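Wiping demos: policy lets go of the cloth halfway along the top

Posted in Teaching by hand / Handheld grippers

I am collecting demonstrations of wiping down the outside of an appliance. I use two handheld grippers with marker cubes on top, and the cloth is in the right one. I recorded 80 demos in April and trained on all of them. On the arms, the policy picks up the cloth fine, starts the wipe, then opens the right gripper before the end of the stroke. It does this in nearly every run.

The appliance sits on a wooden board, and I work looking down at it.

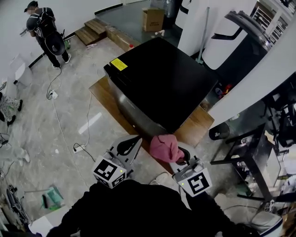 Right gripper holding the cloth at the edge of the board.

Is this a data problem, or should I be looking at the gripper width signal? Same software as the Kudik tutorial, no changes.

Erine

Plot the gripper width for a few demos before you retrain anything. With a bunched-up cloth the fingers stop at a different width each time, depending on how much fabric is between them. If some of your "closed" values overlap with your "half open" values, the policy has no clear idea what holding looks like. I had the same thing with towels. I folded the cloth the same way before every demo, recorded 40 new ones and dropped the old set. The early release went away.

Also check whether you relax your hand at the end of a stroke. I did — it showed up clearly in the plot.

Plurkico

Could be tracking too. Glossy tops gave me trouble once, but I never found out why.

Soriano

More demos. 80 is not a lot for two hands.

Kudik_user3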